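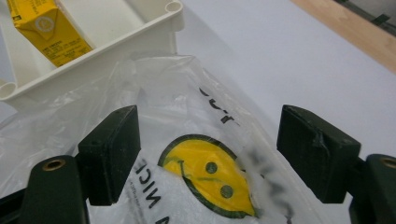

Page last changed: 2021-12-03

Flernell 2 hand-held gripper, green pads
Sold by Fustance. Ships from Wamcombe.

Two-finger hand-held gripper for recording pick and place work. Soft bags, cartons, small packs, tabletop stuff. Same fingers fit the Ung arm mount so what you record by hand carries over to the arm without a pad change.

In the box
Gripper, two fingers with pad blocks fitted, spare pad pair, hex key, printed check card. No camera. No battery, it's all mechanical.

Specs
Weight 450 g without camera
Pad life 2,000 closes, then swap both. Not one. Both.
Fingers: green, eyelet in each arm
Pads: block type, matte face, pull off and push on

Working rules (please read, most returns come from skipping these)

1. Start open. Every take begins with the fingers wide open and the item sitting between or in front of the pads. Hold still a moment before closing. Takes that start half closed get thrown out at review.

2. Thin film bags. Crinkly clear bags, the printed smiley kind and similar, are the hardest thing on the list. Put a pad either side, come in level, close slow. Take up the loose film first, then the load. Don't scoop from underneath. Don't straighten the bag by hand between takes unless the task sheet says to.

3. Bags lying on other things. Film draped on a tray wall is fine and worth recording. Lift up before you pull sideways. If the tray drags, stop and mark the take as a fail, keep the file. Fails are useful, deleted fails are not.

4. Leave the neighbors alone. Cartons and such in the tray stay where they are till their turn. Free hand stays off the table during a take.

5. Print direction. Upside down, sideways, whatever. Do not turn items to face the camera. Mix it up over the session.

6. Glare. White tops and shiny film both bounce light. Even light from above, no desk lamp from the side. Check the preview for blown out patches before starting and move the light, not the camera.

7. Same item, same name. Use the item list names in your log. "Bag", "bag2" and "smiley" for one item makes a mess later and somebody has to fix it.

Pad checks
Before each session: both pads seated, faces clean, arms close evenly. Wipe with a damp cloth, no solvent, let dry. Small scuffs or a chip on the side of a block are OK to keep using. A chip on the gripping face is not, swap the pair and write it in the log. Dont glue pads back on.

Safety
Hand-held use only means hand-held. Once the fingers go on a powered arm this page does not cover you. You need a risk assessment for the whole cell, arm plus fingers plus whatever it's picking, and the arm maker's limits apply. We supply the finger drawings on request for this. Fingers still pinch in hand use, mind the gap when changing pads.

No food that will be eaten afterwards. Pads are not food contact rated. Packs used for practice stay practice packs, lable them.

Ordering
Single units or pairs. Spare pads sold in pairs only. Black pads out of stock until January, green ones are in now. Older Flernell 1 fingers do NOT fit this body, the rail is different.

Returns: unused, with the check card. Pads that have been fitted can't come back.

Check card PDF and item list template are on the Downloads tab.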